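How many hand-held grippers to buy for a small team?

Asked by Taras Kravets

We plan our budget for April and I must write the number of grippers. We are 6 people, and two work at the same time in one room. One set from Zivley costs 1,225 with the finger pads. Is it better to buy two or four? The robot arm will come later, from other money.

2 answers

Bohdana Demchenko
Buy four. Two in the hands, two on the shelf. The finger pads are the part which you replace most often, so ask for the price of pads alone – our seller did not put it in the first offer. Also write a line for cables, lights and a whiteboard. We forgot it and had to ask for money again.

Melur Mandagi
Depends on the room. I would start with two and see.

From my notes on planning the room:

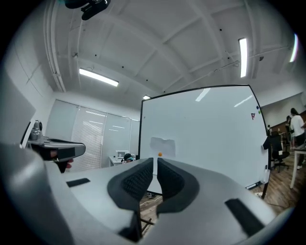
4 min read

Two grippers can come quite close to each other in work, so count the free floor before you count the tools. Desks and chairs also take their place. If your room is small, a third pair of hands will only wait, and I would put this money into spare pads.

Taras Kravets
Thank you both. I will write three and ask Zivley about the pads.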